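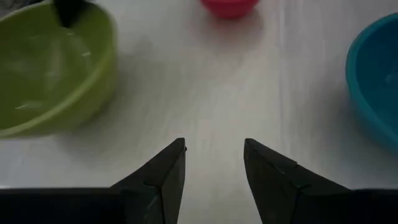
Color bench, 3/3/19

Fade test on the copper and the plum, continued. Picking up at wash 18. Same swatches as before, same clips, same shampoo (the plain Gusow, not the one with the conditioner in it). Water lukewarm from the left tap. Right tap still runs hot then cold then hot, do not use it for anything that goes in the log.

Copper on bleached, wash 18: still reads copper at the root end. Mid length gone peachy. Tips nearly blond, a bit of pink left if you hold them over white paper. Rinse water clear by the second pour.

Copper on natural light brown: barely moved. Could pass for wash six. I don't trust it, so compared against the dry control from the drawer and yes, a little duller but thats all.

Plum on bleached: the ugly one. Went through gray at wash 14 and has now settled on a kind of dishwater lilac. Some people would pay for that. Not what the label says though.

Plum on natural: brown with a thought of red in it. In daylight you'd see it, under the bench lamp no.

Wash 19, done after the swatches were fully dry. Overnight, hung from the rail, not the towel. (The towel lot from before had flat spots where the color looked darker, and we spent half an afternoon arguing over a crease.) No visible change on any of the four. Fine.

Wash 20 – last one. Stopping here as planned even though the copper on brown could clearly go on and on. If anyone wants to keep going with that one take it from the back half of the bundle and start a new page. Do not add on to this series.

End result for the card:
Copper / bleached – peach, uneven, tips pale
Copper / brown – holds
Plum / bleached – lilac gray, even, off shade
Plum / brown – faint

Glued the cut ends onto the card with the date side facing in again, sorry. You can read it if you bend the card.

Echeverri strips

New peel strips from Echeverri came in for testing how much color comes off on fabric. Idea is you press the strip on dry hair, pull, look at the stain. Tried them on leftover copper. First strip took hair with it. Second strip same. Third one pressed with two fingers only and pulled slow, along the hair and not against, and that was usable. Stain was orange and even.

Then tried on damp hair because a client will always lean back on something before they are dry. Strip slid. Nothing to read. Went back to the old way, white cotton square, rub ten times, same hand. Cotton is boring but I can compare it with last year's.

Keep the strips for dry only. Box is on the shelf over the sink, open one is taped.

Bonding gel, batch 357

This is the Golla gel for the extension tabs. Batch 357 is thicker than the previous. Out of the tube it holds a peak, the old one would slump. Spread on the tab with the flat pick and it drags, leaves ridges. Let it sit under the warm lamp for a few minutes with the cap on and it went back to something like normal. So either it got cold on the way here or they changed something. Asked them in the e-mail, no answer yet.

Bond itself okay so far:
– tab on clean dry hair, pulled by hand, held
– tab on hair with leave-in on it, slid off in one piece, clean
– tab on hair with dry shampoo, held at first and then let go at one corner overnight

The leave-in result is no surprise. The dry shampoo one is new to me. Want to repeat with the spray kind and the powder kind seperately, I only used powder. Also brush out before, as I didn't and there was a white line along the tab.

Remover: the alcohol one takes it off, smells strong, door open. Oil one takes forever but the hair feels nicer after. Write down which one was used on each tab! Two of the tabs on the practice head have no note and I can't tell.

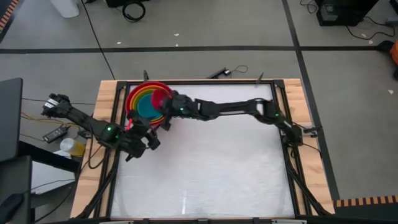 Curl hold, no heat

Foam rods vs. the Mikik wrap. Half the practice head each, parted down the middle, left side rods, right side wrap. Misted with plain water from the sprayer, no mousse. Left in overnight.

Took out this morning. Rods gave tight curl, a dent at every point where the rod bends. Wrap gave a looser wave, no dent, but the bottom few inches stayed straight where the ends had slipped out of the ribbon. My wrapping probably. The instruction leaflet shows a tie at the bottom that I skipped because it looked fussy. Do the tie next time.

Didn't brush, only fingers. By lunch left side had dropped to where right side started. Right side had dropped to almost nothing. By end of day both flat at the crown. Synthetic blend head so none of this counts for real hair, it only tells us how the two go against each other.

Should do it again with mousse. And swap the sides, the head leans a little to the right on that clamp and it might matter.

Comfort: slept in the wrap myself once in May, before we had it here for testing. Fine on the side, bad on the back. The rods I wouldn't.

Scalp-side notes

Patch results for the plum: nothing on any arm, mine included. Mine itched when the tape came off but that was tape. Switch to the paper tape.

Stain on skin is the real complaint. Plum on the hairline does not come off with soap. Comes off with the oil remover if done right away, half comes off if left till dry. Barrier cream along the hairline helped a lot, it's just messy and it creeps into the first bit of hair and leaves it undyed. A thin line, put on with a brush. Thinner than you think.

To do

Relabel the peroxide bottles, the ink ran on the weak one.
Repeat dry shampoo + tab, spray and powder.
Chase Golla on 357.
Mousse run, sides swapped, with the bottom tie.
Order cotton squares. Same supplier, same weave, otherwise we start the comparison over again.
Somebody took the fine tail comb from the color bench. Please put it back, the pink one sheds teeth into the swatches.
Bleached bundle is down to the last hank. Lift the next lot to the same level as the card in the lid, check it in daylight and not under the lamp. Last lot was a shade too yellow and the plum went muddy from the fist wash.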